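Wistow Seed Swap: your questions answered

We get a lovely pile of emails before every swap, and a lot of them ask the same things, so we've gathered the answers on one page. If yours is missing, write to us and we'll add it!

When and where is it?
The swap is on a Sunday in November, in the old school hall on Brannigan Lane. Doors open at 10 in the morning and we start packing up at 3. The first hour is the busiest by a long way, so come after lunch if you'd like a proper chat with the growers.

Do I need to bring seeds to take seeds?
No! Plenty of people come empty-handed their first year and turn up the next with a shoebox full. If you have nothing to swap, we ask for a small donation per packet, and that pays for the hall and the tea.

How many packets can I take?
As many as you'll really sow. Last year we had almost 3000 packets on the tables, and beans and tomatoes made up a good half of them. With the rarer things, please take one packet and leave the next for somebody else.

What sort of seeds can I bring?
Vegetables, herbs, flowers, the odd tree if you're patient. Home-saved seed is what we love most — peas, French beans, lettuce and tomatoes are all easy to save and usually come true. Please don't bring seed from F1 hybrids, as the plants can come up quite unlike their parents. Squash and courgettes cross with each other very happily, so only bring those if you pollinated them by hand.

How should I pack and label them?
Paper envelopes are best. Write the name of the plant, the variety if you know it, the year you saved it, and anything useful about how it grew ("tall, needs a stout cane" is worth more than you'd think). Make sure the seed is fully dry before you seal it up. 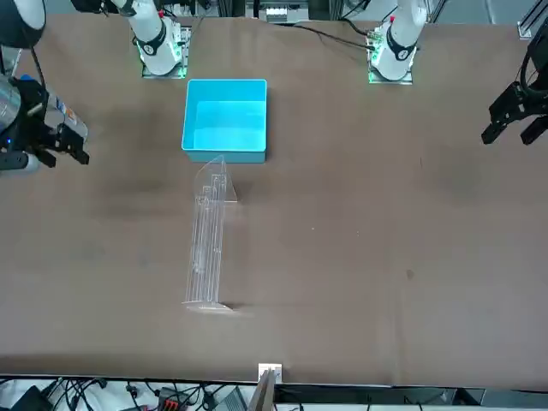
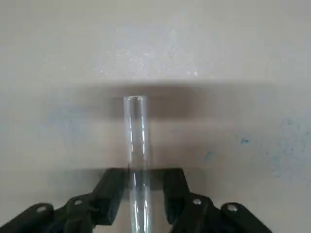 How long do seeds keep?
It depends on the plant. Parsnip is the fussy one and wants sowing fresh every year. Onions and leeks are good for a year or two, peas and beans for 3 or so, and tomatoes often go on for 4 or more if they're kept cool and dark. To test an old packet, lay ten seeds on damp kitchen paper, fold it over and keep it somewhere warm. If six or seven sprout, sow as normal. If only two or three do, sow thickly and hope!

What is the Grullel bean everyone talks about?
A climbing bean with fat purple pods, grown in the village for longer than anyone can remember. Dolores Thibodeaux looks after the main stock and will tell you all about it, including her soup. It's a marvellous cropper and copes well with a cold spring.

Is there food?
Tea, soup and far too much cake. The Goltetti bakery is bringing bread this year as well, and we're very excited about the seeded loaf.

Can I bring children or a dog?
Children, yes please. There's a sowing table where they can plant a broad bean in a pot and take it home. Dogs are welcome in the yard but can't come into the hall.

Is there parking?
A little, behind the hall. The lane gets narrow once cars are on both sides, so walk or cycle if you can.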